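Speaker notes — "The Room Under the Stairs"
Tiler community hall, September, evening session

Slide 1. Say hi, thank Teresa Amaral for the projector. Ask who has stairs at home. Then ask who knows what's under them. Wait for the laugh.

Slide 2. My own story, keep it short. Two moves in 3 years, and both times the space under the stairs was the last place we packed. We found nearly 200 jar lids. No jars! I love this part, don't rush it.

Slide 3. What goes there. Bulky and light at the back, heavy at the front and low. Water, spare bulbs, the good tape. Ilídio Esteves keeps his folding chairs there — ask him to stand up if he came.

Slide 4. Open stairs versus boxed-in stairs. Open ones let the dust through, so lids matter. Boxed-in ones get forgotten. Mention the Teixeira house, where they put in a counter and it changed the whole downstairs. 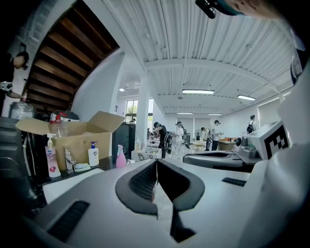
Slide 5. A counter is my favorite fix, and I could talk about it all night (don't). You get a place to set things down while you sort, at a height that's kind to your back. Point out the cardboard box with its flaps up on the black countertop, and the wooden treads slanting overhead. Then the big clear water jug — carry those at the waist, close in, both arms if it's full.

Slide 6. Homework: pull out 2 things tonight. Only 2. Questions, then tea.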